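About Us

March 26, 2023
By Teemu Laaksonen

Print this page | E-mail this page

Lorkau is a small company that makes, checks and repairs soft toys, and sells a short line of children's tableware to go with them.
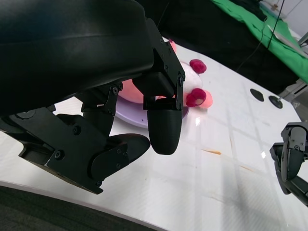
We work out of two connected rooms on the second floor of the old Acharya building. The front room is for finished goods, packing and mail. The back room is for sewing, stuffing and checking. There are 11 of us, and most of us do more than one job.

How we started

The company began as a repair service. My wife and I had a table at a weekend market where we sold fabric remnants, and people kept asking whether we could sew an ear back on or replace a lost nose. We said yes often enough that the remnants became the smaller part of the business. After two years we gave up the market table, rented the back room and bought our first industrial sewing machine, a used one that is still in service.

We made our first toy of our own the following May. It was a gray rabbit with corduroy feet, and it sold poorly. The feet were stiff and the rabbit would not sit up. The second version had softer feet and a weighted seat, and it is still in the catalog.

The name Lorkau was on the sign when we moved in. The previous tenant had left it behind and never asked for it back. We wrote to them, got permission in writing and kept it.

What we make

The toys are sold under the name Skernico. There are 52 designs at present, most of them animals. We make them in small batches, so a design may be out of stock for several weeks before it comes around again. If you are waiting for one in particular, write to us and we will tell you where it is in the schedule.

The tableware is sold under the name Brivano. It consists of plates, bowls and cups in plain, light colors, sized for small children. We do not make these ourselves. They are made to our drawings by an outside shop, and we inspect them when they come in. Families asked for them after seeing the plates we used on our display shelf, where each toy sat on its own. We sell them singly and in sets of four.

Toys and plates can be ordered together or apart. Many customers buy one toy and one plate as a birthday gift, and we keep a box in the right size for that.

How we check our work

Every toy is looked at on a table before it goes into a box. The person checking goes over the seams first, then the face, then any parts that stand out from the body, such as ears, tails and pom-poms. Those are the parts children pull on and chew, and they are where most of our returns used to come from. We changed the way we attach pom-poms in our third year. They are now stitched through to the inside and tied off behind a small fabric disk.

Fuzzy fabrics take longer to check than smooth ones. The pile hides skipped stitches, so it has to be parted by hand along the full length of the seam. We allow extra time for this in the schedule - it is one reason the fluffier toys are made in smaller batches.

Color is checked by daylight when we can manage it. Pinks and reds are the hardest to match from one roll of fabric to the next, and we keep a cutting from every roll in a binder by the window. If a new roll is too far from the old one, we finish the old batch and start the new roll with a different design. You may still notice a small difference between two toys bought a year apart.

Plates are checked for chips, rough rims and warping. A plate that rocks on a flat table is sent back to the shop.

Repairs

We still take repairs, and not only on our own toys. Send us a note first with the size of the toy and what is wrong with it. Split seams, flattened stuffing and missing eyes are routine. Replacing a large area of worn fabric is more difficult, and we will tell you before starting if we think the toy will look very different afterward. Some owners would rather have the worn spot.

Please wash the toy before you send it, if it can be washed. Do not remove loose parts. Put them in a small bag and send them along, even if they look too damaged to use, as we can often copy a shape from them.

Most repairs are back in the mail within 4 weeks. In the months before the winter holidays it takes longer. We do not repair music boxes or anything with a battery compartment, although we can open a seam so that someone else can get at it and close it again later.

Visiting

The front room is open to visitors on weekday afternoons. You can see the finished toys, hold them and buy them there. There is a low table where children can sit, with a few toys and plates set out for playing. These are washed at the end of the day and are not for sale.

The back room is not open to the public. School groups may see it by arrangement, with no more than 2 adults in addition to the teacher, as the aisles are narrow. Write to us well ahead of the date you have in mind.

The stairs are steep. There is a freight elevator at the rear of the building that we are allowed to use for strollers and wheelchairs - ring the lower bell and one of us will come down.

Working here

We hire seldom, and usually for sewing or packing. Sewing applicants are asked to close a seam by hand and to turn a small curved piece, which takes less than an hour. We pay for that hour. Packing work is part time and increases in the fall. Openings are posted on the door and on this site.

We also buy fabric ends from local workshops if the fiber content is known. Bring a sample and a copy of the label.

Contact us | Copyright 2023 Lorkau | Back to top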